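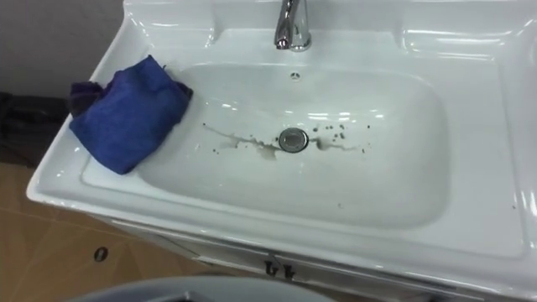
Kenji Quintanilla wrote:

> Has anyone got the chickpea flour pancakes to come off the pan in one piece? Mine tear every time. I'm using 200 g flour to the same weight of water, pinch of salt, straight in the pan. Kids ate the scraps with ketchup but it's not what I'd call dinner. Also is the Nigam flour any different from the stuff in the big sacks?
>
> Kenji

Way too thick I think. You want it like single cream, so nearly double the water - start with 350 ml and see. And let it stand! An hour if you can, overnight in the fridge is better, then skim the froth off. Straight in the pan it tastes raw and it sticks.

Pan properly hot, more oil than feels decent, then turn it down once the batter's in. Don't touch it till the edges lift by themselves. If you have to push it's not ready.

Nigam is milled finer, that's all I can tell. Used both. The sack one needs seiving, otherwise fine and a lot cheaper.

For the kids - grated courgette, squeezed out hard in a tea towel, plus a bit of sweetcorn. Mine won't eat courgette in any other form. Spinach didn't work, went grey and they noticed. Carrot OK if you grate it on the small side. Don't overdo it or you're back to scraps, one small courgette to your 200 g is plenty.

They freeze, btw. Baking paper between each one, then some 26 minutes on the worktop and into a dry pan. Microwave makes them rubbery.

Will try and dig out the lentil version for you, its on a bit of paper somewhere. Soaked red lentils, blended, no flour at all. Bit more faff but softer, better for the little one probably. Might be September before I get to it, we're away from Saturday.

Got to run, pan's on

Tamsin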